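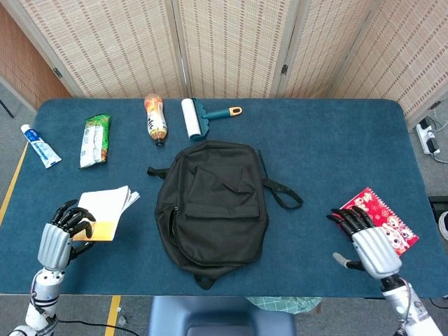
Consolacion Padilla wrote:

> I read the news from Humcombe this morning and I am not sure that I understand it. The radio says that the police closed the bridge before the march arrived. The newspaper says that they closed it after the first bottles were thrown. For me this is a very big difference. Also I see two numbers for the arrested persons, 49 and 110. Can somebody who was there, or who has read the statement of the city, tell the list which is correct?
>
> And a second question. Is the march against the port agreement itself, or against the way it was signed? My neighbors here speak as if these were the same thing.

Dear Consolacion, dear all,

I was there until nine in the evening, so I can answer a part of this. Please correct me where I am wrong. I stood near the fish market and could not see both ends of the street.

First, the bridge. When I came down to the river at twenty past five, there were already metal barriers on our side and two police vans behind them. The head of the march was still at the tram depot. I did not see any bottle before that time. Later, after seven, I did see bottles, and also paint, and I do not want to hide it. They came from a small group on the steps of the customs house. Many people shouted at them to stop. So the radio is right about the barriers, but I can understand how a reporter who arrived at seven would write the other version.

Second, the numbers. Both come from the police, as far as I can find out. The statement from the evening gives 110 persons "stopped and identified." The statement from the next morning gives 49 persons detained. The newspaper put the first number in the headline and wrote "arrested," and this is a wrong word. The lawyers' group has a list of names which is shorter than 49, but they say themselves that it is not complete. If you have a relative who did not come home, please write to them directly and do not put the name on this list, because our archive is public.

On the size of the march I can say very little. The city says 600. The organizers counted signatures at the depot and have 1003, but I signed and then saw people sign who went home afterward, and other people joined later without signing anything. I would not use either number in a letter.

Now your second question, which I find more difficult.

The agreement gives the operation of the port to Norker for a long period, with the right to prolong it. The regional council voted for it in April, in a session that was announced the evening before. The opposition members from Stekeva could not arrive in time, and two of them have complained to the court. So there is one group which says: we are maybe in favor of a foreign operator, but the vote must be repeated in a correct way. The Buenaventura dockers' union belongs to this group, if I read their leaflet correctly. They ask for a new vote and for the annexes to be published. They do not ask for the agreement to be cancelled.

Then there is the other group, mostly younger, which does not want Norker in the port under any conditions. They carried the big banner in front, and so in the photographs it looks as if everybody wanted this. The speeches at the depot were more mixed. The second speaker said very clearly that she would accept the result of an honest vote, and she got applause, but also some whistling.

The council says that the session was legal because the rules allow a short notice in urgent matters. I have read the rules. They do allow it, but the reason for the urgency must be written in the minutes, and in the minutes that I have the line is empty. Perhaps there is a later version. If somebody on the list has it, I would be thankful for a copy.

One more correction, to what was written here by another member: the mayor of Humcombe did not leave the city. He spoke on local television at ten the same night. He said that he regrets the injuries "on both sides" and that the bridge stays closed to groups until the court has decided. Single pedestrians and bicycles can cross. I crossed this morning with my shopping and was not asked for anything.

The hearing about the complaint is in the old courthouse, and it is open to the public, but there are few seats. I will try to go and will send my notes in a separate thread, so that it is easier to find.

With friendly greetings from the left bank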